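**Anyone else given up on wireless for the home office?**

**nzeleke**
So I moved into the back bedroom in November and decided I was going to do this office right. Wireless keyboard, wireless headphones, a charging pad, the works. Now I spend half my life wondering what's dead and what's about to be dead. My headphones quit 7 minutes into a call with my boss (who was mid-sentence about my review, of course!). I'm this close to going back to plain old cables for everything. Talk me out of it?

**shoaib_a**
Won't talk you out of it. I went back to wired two jobs ago and I've never been happier. The keyboard works, the mouse works, I plug in the headphones and there's sound. My wife says it looks like a bowl of noodles back there and she's right, but I don't sit behind the desk. 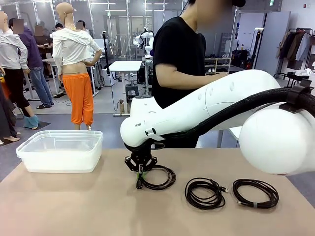 The one thing I'd say is buy longer than you think you need. I got the short ones first and everything was stretched tight like a clothesline. Also get different colors if you can stand it. Crawling under a desk tugging on identical black cords is no way to spend your lunch break.

**laurinda.g**
Hard disagree, sorry. I have a Della charging tray by the door and everything goes on it at night, same as brushing my teeth. Six months and not one dead battery. I think people who hate wireless just don't have a routine.

**nzeleke**
Laurinda I have two kids under 6, my routine is finding the other shoe.

**laurinda.g**
Ha, okay, fair enough!

**hawi_w**
Middle ground over here — wire the stuff that never moves and leave the rest alone. My keyboard and monitor are plugged in, my headphones aren't, because I pace when I'm on the phone. And spend a little on the cables. I had a Skovov one go bad at the plug end and blamed my laptop for a month. Nearly paid 300 bucks to get it "fixed."

**shoaib_a**
Cheap ones are fine if you don't yank them. Mine came out of a bargain bin.

**hawi_w**
You also said yours look like noodles lol

**nzeleke**
Okay, I'm wiring the keyboard and the headphones tonight and keeping the wireless mouse for now. Does anybody have a favorite way to keep cords from sliding off the back of the desk? Mine go straight down the gap every single time.

**laurinda.g**
Binder clips on the edge, thread the cord through the loop. See, I can be helpful to the enemy.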